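Wonwood room notebook, February
Sunday, late morning

Came in to see whether the new arrangement of the room is any better than the old one. Kolbrún Lauritsen says it is. I'm not convinced, but I said I'd write down what I think while it's fresh, so people can argue with me on Monday.

The claim is that more people can work at once if they stand and only sit down for fiddly work. Fine on paper. The Bradance plan gives everyone a spot and a direction to face, and it looks very clean as a drawing. It was drawn by someone picturing people with no elbows.

What I noticed while we were all in there: the middle fills up first, every time. People drift toward whoever is doing something interesting and then stay put. The far side stays quieter, and that's where I'd want the chairs if we keep any. Small handwork goes better sitting down, I'll give Kolbrún that one.
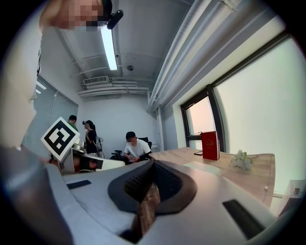
Cables and stands

Still my main complaint. A tall black stand with cables coming up from floor level, right next to where a person is standing, is not a layout, it's a thing we ran out of time to move. Tkachuk's suggestion was to tape everything flat. We taped things flat in the last room too and the tape lifted at the corners.

Cheap fix to try first: move the stand back 500 mm and see who complains. If that's no good, order the floor cover from Gultemow. They quote up to 300 kg load, which I don't believe for a second, but we only need it to survive shoes.

The gap

Measured the gap between the two standing spots before anyone arrived: 94 cm. The plan says it should be enough for two people to pass. Maybe sideways, if they like each other. I'd take out one spot and see if we lose any work by it. My guess is we don't.

Kolbrún wants to leave it alone for a week and then decide. OK, but then somebody has to write down what went wrong each day, or we'll just remember the good parts.

To do
Move stand back, mark old position in pencil
Ask Gultemow for a sample piece before ordering
Find the other chair — it was by the door on my last visit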